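Was im Karton bleibt
Gebrauchte Netzteile haben selten einen Platz, an dem man sie sucht. Ein Besuch bei Leuten, die sie sortieren.
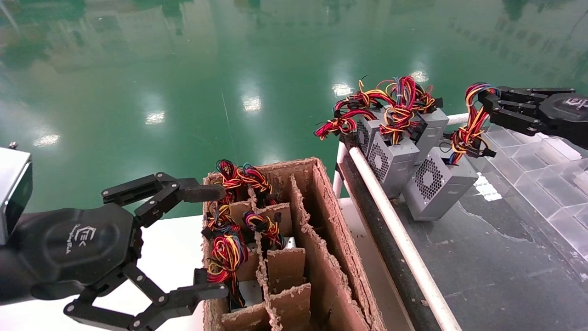

Lesia Kuzmenko

Rot, Gelb, Schwarz, Blau: Wer einmal einen Computer geöffnet hat, kennt diese Kabel. Sie kommen in einem Bündel aus dem Netzteil und wollen nie dorthin, wo man sie haben möchte. In der Werkstatt von Turnmont stecken die Netzteile in einem Karton mit Fächern, und die Kabel stehen oben heraus wie Kraut aus einem Gemüsebeet.

Der Karton hat schon bessere Tage gesehen. Die Ränder sind ausgefranst, die Trennwände auch. Bảo Đào möchte ihn trotzdem behalten. «Plastikkisten hatten wir», erzählt er, «darin lagen die Geräte übereinander, und wer eines wollte, zog vier heraus.» In den schmalen Fächern stehen sie nebeneinander, mit den Kabeln nach oben.

Im Juli hat die Werkstatt 76 Netzteile angenommen, die meisten aus Büros, die ihre Rechner erneuert haben. Das Haus selbst wurde 1918 gebaut, als Lager für Saatgut, und an manchen Türen sieht man noch die alten Nummern. Über 30 Jahre stand es leer.

Aisyah Pillai prüft jedes Gerät, bevor es weitergeht. Sie schaut zuerst auf die Stecker, dann auf den Lüfter. Ein gebrochener Stecker ist für sie kein Grund zum Wegwerfen – der Rest kann noch gut sein. Öffnen darf die Gehäuse nur, wer es gelernt hat, denn die Kondensatoren halten ihre Spannung auch ohne Steckdose.

Ich frage, ob man die Kabel nicht zusammenbinden sollte. Man hat es versucht, mit Gummiringen. Die Ringe wurden spröde und klebten an der Isolierung. Jetzt bleibt das Gewirr, wie es ist, und wer ein Gerät greift, hat schnell auch Kabel dazwischen.

Gegen vier Uhr am Nachmittag fegt Bảo Đào die Kartonkrümel zusammen. Neue Trennwände will er im Herbst zuschneiden.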